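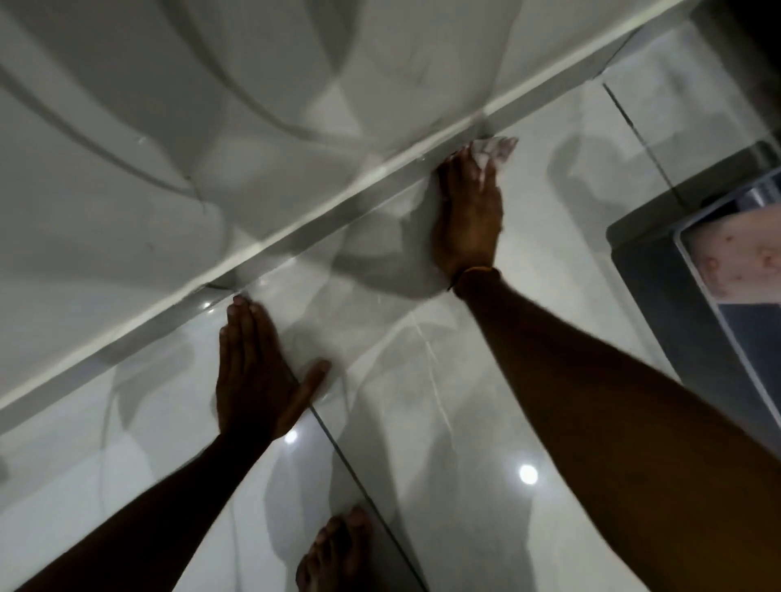
Gebremedhin Zeleke would like people to stop using a mop for the edge of the bathtub. A mop goes past this line, he told a full meeting room in Sestcombe, and what it pushes there stays there until somebody bends down with a cloth.

The meeting was the first of the cleaning evenings that Harnument is holding for its tenants this June. Harnument rents out 600 apartments in Sestcombe, most of them in the Jaslow buildings behind the old market. Last winter the company received 87 messages about the same place in the bathroom, the narrow joint where the side of the tub meets the floor. Tenants wrote about gray lines that came back, about a smell, and in a few cases about sealant that was coming away from the tile.

Mr. Zeleke has cleaned apartments between tenants for many years, and now he teaches the new employees at Mạch, the cleaning company that works for Harnument. His advice took less than half of the evening. The rest was questions, and many of them were about the glossy floor tiles, which several of the Jaslow apartments received during the last renovation. These tiles are beautiful when they are clean, one tenant said, but every drop can be seen on them.

The method he recommends is simple and rather slow. First the hair and dust are taken away dry, with paper. Then comes warm water with a little dish soap, on a small white cloth folded over the fingertips. The cloth is pressed into the joint and moved along it a short way, then turned to a clean part and pressed again. He prefers white because the dirt shows on it, and a person can see when it is time to rinse. A large towel is not good for this work, he said, as it lies over the joint and does not go in. 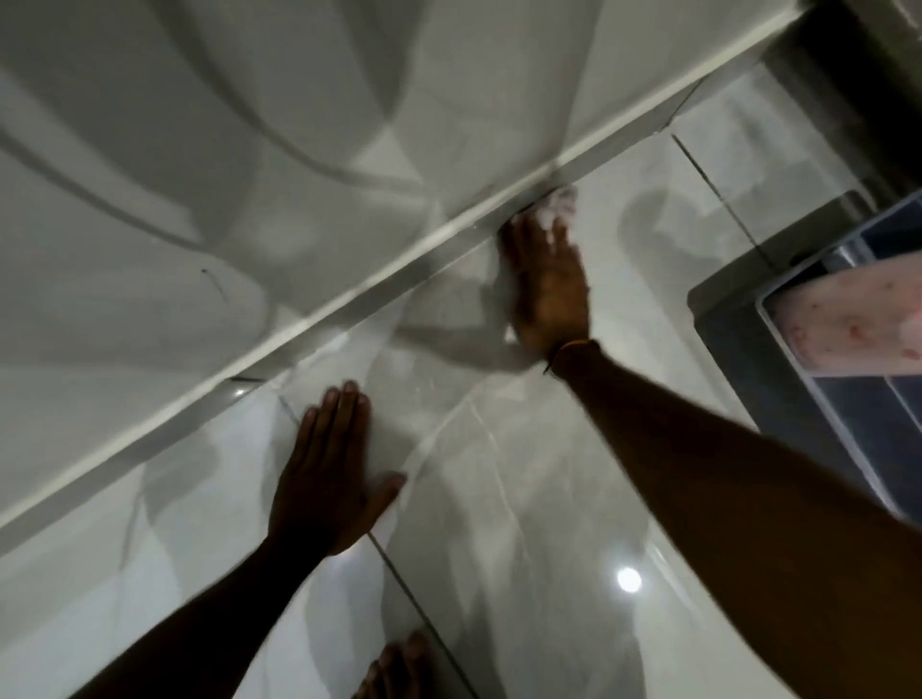 What to leave in the cabinet

Mr. Zeleke asked the tenants not to use steel wool, knives or the hard side of a kitchen sponge on the tub or on the sealant. Vinegar was a subject of long discussion. Many people in the room use it for everything, and some were not pleased to hear that it can make a natural stone floor dull. The floors in the Jaslow buildings are tile with a stone pattern, but he said that those who are not sure what they have should stay with soap. Bleach must never be mixed with vinegar or with any other cleaner, and the window or the fan should be on when it is used alone.

For dark spots that do not go away after washing, he suggested a second try on another day before any stronger product. If the spot is inside the sealant, no cloth will take it out, and the strip has to be replaced. Harnument confirmed that it pays for this in all its apartments. The tenant should report it to the building office and should not put new sealant over the old one.

The position of the body also got some attention. Older tenants asked if there is a brush with a long handle that does the same job. There are such brushes, Mr. Zeleke answered, and they are fine for every week, but once a month he would still go down to the floor with the cloth and use both hands, one over the other if the dirt is stubborn.
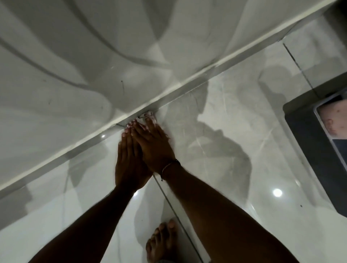
He also reminded everybody to dry the joint at the end. Water that stands there overnight brings the gray line back, and on polished tile it leaves marks that people then try to remove with too much product. A dry cloth is enough. The tenants who have small children asked about soap left on the floor, and the answer was to wipe two times with clear water before drying.

Harnument has printed the instructions on one sheet, and 300 copies are now in the entrance halls of the Jaslow buildings. The sheet is in English only, but the company says that translations will follow when it knows which languages are needed. Tenants can write their wish on the list next to the mailboxes.

The next evening will be about kitchen drains and will be held in the same room, at 6:30 p.m. It is free, and it is not necessary to register.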